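Kinonell Records Index – Support ticket
Subject: Overnight import stops before the end of the file
Opened: 24 Mar 2021
Raised by: Pierina Barbieri, Records Office, Stadau
Assigned to: Jade Ellwood, Application Support
Priority: 2
Status: Resolved

Description of fault, as submitted

The Stadau office is moving its paper file register into Kinonell. The register was exported from the old Prarier system as a single text file of 3,000 rows, one row for each file held. The import was left to run overnight under the office's shared account. It ended without an error message and the status page showed "Complete", but the index contains only 2,287 entries. Searches for files in the later part of the register return no result. Staff have been asked to use the Prarier register until further notice, and no paper files are to be moved between rooms in the meantime.

First response (Jade Ellwood)

Thank you for the report. Please do not run the import again at this stage. Kinonell does not check for duplicates when the reference column is set to free text, and a second run would leave two entries for every file already loaded. Please send the import log from the server folder, together with the export file exactly as it came out of Prarier. The file should not be opened in a spreadsheet program beforehand, as this may change the accented letters and remove leading zeros from the file references.
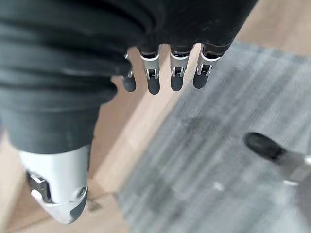
Please also confirm which version of the import tool is installed and whether the "Stop quietly on bad row" option was ticked. The option is on by default in older versions and has been the cause of similar reports from other offices.

Reply from site (Pierina Barbieri)

The log and the export file are attached. The option was ticked. We had not changed any of the default settings. The log ends with the line "row closed, no further input", and there is nothing after it. I should add that Mr Longo made a trial import of a much shorter file last June and every row was loaded.

Investigation (Jade Ellwood)

The last row loaded is complete and correct. The row following it contains the depositor name Bíró, and it is the first row in the file to hold a letter with an acute accent. The import tool was expecting one character set and the Prarier export had been written in another. On meeting a character it could not read, the tool treated it as the end of the file. With the quiet option ticked, no warning was given. This also accounts for the successful trial in June – the shorter file had no accented letters in it.

I have reproduced the fault on our test server with a copy of the file. With the character set chosen by hand, the whole file loads.

Instructions sent to site

Restore the index from the backup made before the first import. Open the import tool and untick "Stop quietly on bad row". Set the character set to match the export and save this as the site default. Run the import during working hours, with a member of staff present, and compare the final row count with the count in the export.

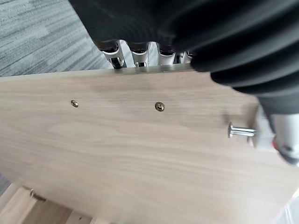
The location field should be checked before the second run. In the export it holds a mixture of room names, shelf names and free notes, and Kinonell will accept only one location code per file. Gianni Longo has drawn up a list of codes for the furniture, and each code is to be shown on a printed tag fixed to the unit itself. On boards with the light oak wood-grain finish, tags should go on the plain face and must not cover the brass-coloured screws, so that the fittings can still be reached. Rows with no recognised code will be loaded with the location "Unassigned" and can be corrected in bulk afterwards.

Reply from site (Gianni Longo)

The index was restored and the import was run again this morning. The row count now matches the export. The name Bíró is displayed correctly in the list view and in the full record, but not on the printed summary sheet, where the accented letters appear as question marks.

A further point concerns labels. Several ring binders have labels printed from Prarier, and Kinonell finds the file only if the reference is typed in full with its leading zeros.
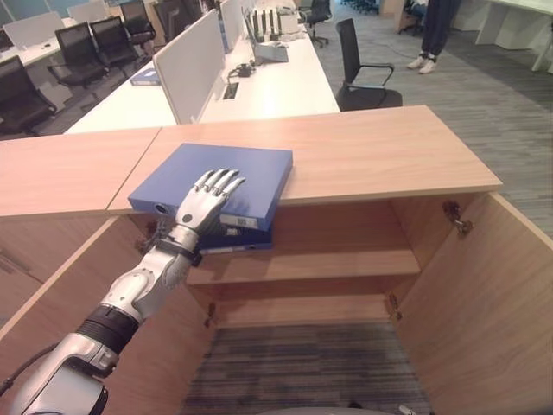 Blue ring binder at the cabinet top, with small white label.

Further action (Sandro Morelli, Second Line Support)

The summary sheet uses its own font setting, separate from the screen display. I have changed the print template for Stadau and sent it to the site. The old labels do not need to be replaced. A search rule has been added so that references are matched with or without their leading zeros.

Guido Bassi has asked whether the location codes may be changed once files have been assigned to them. They may, provided the change is made in the code table and not in the separate records.
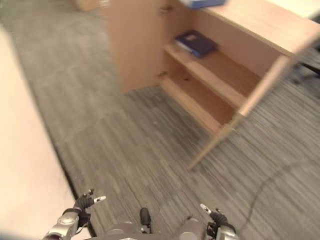 Open-fronted shelving cabinet, no doors.

Confirmation from site (Pierina Barbieri)

The summary sheet now prints correctly and the search rule works as described. Staff have been told to return to Kinonell for all searches. The Prarier register will be kept as read-only. We are content for the ticket to be closed.

Closing note (Jade Ellwood)

Cause: mismatch of character set between export and import, hidden by a default setting. Related request opened with the development team to have the quiet option switched off in new installations. Ticket closed with the agreement of the site.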